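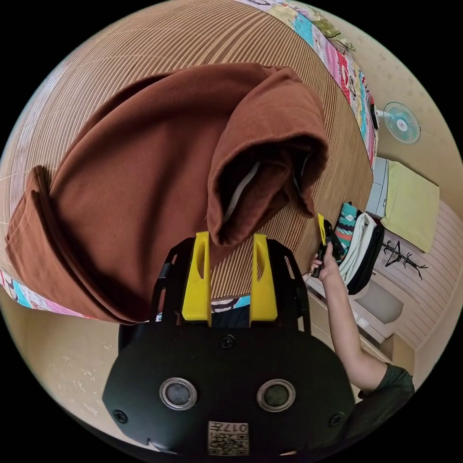
Jallow Screen Club
Minutes of the programme meeting, April 2023, back room at the Kavanagh

Present: Melaniia Romaniuk (chair), Severyn Ivanyshyn (notes), Phil, Oona, Dee, both Marks. Apologies from Graham, stuck at work.

1. Last minutes
Agreed. One fix: the short that got the big laugh was Dee's pick, not Phil's. Dee wants it on record, so it is.

2. Flallix series
Main business. Clakent have said yes to us showing the first 4 episodes of Flallix on the big screen before the rest goes out. Licence is 700 pounds for the lot. Melaniia has the email, will forward.
Must be shown in order, same evening, no recording, no clips on our page. Poster art is fine if we keep the credit line on it.
Phil thinks 4 in one go is too much to sit through. Oona says people do that at home every night of the week. Long chat. Agreed: two, long break, two.
Older Mark asked if it follows the book. Severyn has read it and says first half yes, then they move everything to the coast and the sister is alive. Asked to stop there as Dee hasn't finished it.

3. Money
3,000 in the account before the hall bill. Licence to come out of that. Tickets 8 pounds, members and guests the same. Phil voted against, wanted members cheaper. Carried.
Oona to chase the refund from the cancelled silent film night. Still nothing, two emails sent.

4. Hall and kit
Hall holds up to 120 but we lose the back row to the projector table. Sound was muddy last time, left speaker mostly. Younger Mark to go in early and swap the cable, and if its not the cable we hire.
Subtitles: Clakent can send a version with them burnt in. Agreed to use it for all four.
Heating goes off at nine. Severyn to ask for it to be left on till we finish.

5. Autumn season
Ran short on time. Suggestions so far: a vampire weekend (Dee), courtroom dramas (Phil), anything under ninety minutes (Oona). Remakes next to their originals got most nods. Everyone to send Melaniia three titles, with running times this time please.

6. AOB
Newsletter late, sorry, Severyn.
Someone keeps putting the foyer posters up over the fire notice. Please dont.
Dee asked if we could do a talk after Flallix with one of the writers. Melaniia will ask Clakent, not hopeful. No fee on offer, travel only.
Popcorn machine: no, again.

Actions
Melaniia: forward licence email, sign and pay, ask re writer
Severyn: heating, newsletter, ticket page
Oona: refund
Younger Mark: cable
Phil: poster, with credit line
All: three titles each

Next meeting same place, date to be sent round once Graham's shifts are known.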